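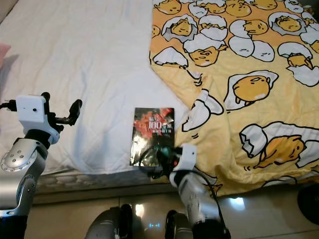 Bed with a white quilted sheet and a yellow Gudetama blanket

Frequently asked questions: water damage and disputes between tenant and landlord

Our office receives many calls about leaks in rented flats, most of them in February, when the pipes suffer. The answers are of a general kind. For your own case please ask for an appointment with Stojan Vukadinović or Blagoje Milošević.

Water came through my ceiling. Who must pay for my damaged things?
It depends on where the water came from and whether somebody was careless. If the landlord knew of the bad pipe and did not repair it, you may have a claim against him. If the water came from a neighbour, the claim can be against the neighbour. Your own contents insurance, if you have it, is often the quickest way.

Does the insurance of the building cover my furniture?
Usually not. The policy of the landlord normally covers the walls, the floors and the fixed installations. Your furniture, clothes and bedding belong under your own contents policy.

What should I do first?
Close the water if you can reach the valve, and inform the landlord in writing on the same day. A telephone call is good, but send also a message or a letter. Take photographs before you clean. Do not throw away damaged things until the insurer has agreed to this.

The insurer has refused my claim. Is this final?
No. Ask for the refusal in writing, with the exact clause on which it is based. We often see the words "gradual damage" used for a leak which was in fact sudden. A report from a plumber can help very much here.

How long do I have to complain?
Read your policy, because the periods are different. Please do not wait, also when you are still negotiating.

May I stop paying the rent?
We advise against it before you have spoken with a lawyer. You can lose a good position in this way.

What does the first meeting cost?
The first meeting lasts up to 38 minutes and is free. After it you receive a written offer within three working days.

Which papers should I bring?
Your tenancy agreement, the policy, all letters and messages, and receipts if you still have them. Two copies of each are useful.

Where are you?
In the Trinum building in Sidmont, second floor. Please ring the bell marked Udex, we share the entrance with them.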